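Stolora Wipe-Clean Tablecloth, Star Check
12/5/20 — by Paloma Haddad

Back in stock after the October sellout. Blue-gray check, big pink and turquoise stars. Item 2248. Wipes down with a damp cloth, no ironing.

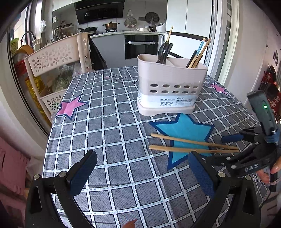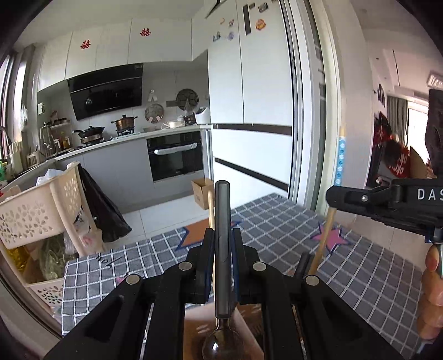 Sizes and care
Small, item 516. Large, item 1502 — fits most six seat tables. Cool wash only, hang to dry. Dont bleach. Hot pans need a trivet, you will get a mark otherwse. Ships folded, creases drop out in a day or two.

Contact Kadness Home | © 2020 Kadness | Back to top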